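Why Does Your Body Need Fiber?

Fiber is the part of plants that your body can't break down. It is found in beans, oats, fruit, vegetables and nuts. Meat and milk have none.

Most food gets digested in your stomach and small intestine. Fiber passes through both and reaches the large intestine.

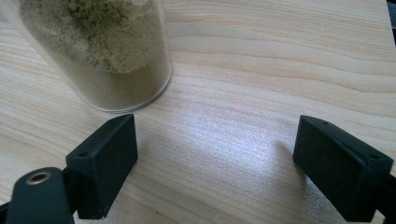
Tiny living things called bacteria are waiting there. They feed on some of the fiber. The rest soaks up water and makes poop soft, so it is easier to push out.

Drink water when you eat fiber.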